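Search this diary

Friday, August 7, 2020

Spent the morning arguing with a planner and lost. Velto (our motion stack, named in February by someone who wanted it to sound fast) has developed a preference. Given a clear table and a mug to pick up, it goes at the handle from the outside, sensibly. Given a cluttered table, it computes for the full timeout and then proposes a route that involves the elbow saluting the ceiling. The route is valid. Every collision check passes. I would still not stand next to it.

I had promised myself I wouldn't touch the cost weights again. I touched the cost weights again. Raising the joint travel penalty got rid of the salute and replaced it with a sulk, where the arm creeps up to the pregrasp pose and stops there, because the last bit of approach is now more expensive than giving up. I have felt this way about the dishes.

After lunch I gave in and read the logs properly, which I should have done on Monday. The trouble was upstream, in Priltar. Priltar takes the depth cloud and hands the planner a tidy set of boxes, and anything it can't see through it pads. Clear plastic bottles come back as a spray of nonsense points with a hole in the middle, so it pads those a lot. By the time it has finished being careful, the back of the table is one solid wall of imaginary bottle, 80 mm fatter than any real one. Velto was being asked to park a forearm inside a cupboard. I owe it an apology, though I'm leaving the complaint in the commit message.

Cut the padding to 15 mm and made it depend on the confidence score, so a bottle it is sure of gets a thin coat and one it is guessing at gets a thick one. Then reran the Kaewmanee set, all 60 starts, the ones with the drinks lined up behind the mug. Before the change, planning failed on most of them. After it, 56 came back with a path, and the paths look like something a person might do if that person had a slightly bad shoulder.

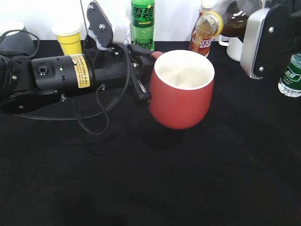
The four that still fail are all the same failure, which is almost a pleasure. They're the starts where the second arm is parked close in, and Velto treats it as furniture. It knows the joint angles of both arms perfectly well. It just doesn't ask. There is a flag for this in Cornisach, our scene server, called share_state, and it defaults to false, and the comment next to it says "turn on once stable." No date, no initials. I checked the history and it was me.

Turned it on. Two of the four now plan. The other two crash the server, so I suppose that's the "once stable" part.

Also: the gripper close threshold is still a number typed straight into the grasp script. It works for handles. I don't want to find out what it does to a paper cup. Adding it to the list, under the item about cleaning up the list.

Monday: fix the crash, or turn the flag back off and write a better comment. Need to rename the log folders too, as "new", "new2" and "new_real" are no longer telling me much. Went home before six, a first for this week, and thought about padding all through dinner.

3 comments | 2 shares

Contact | © 2020 | Back to top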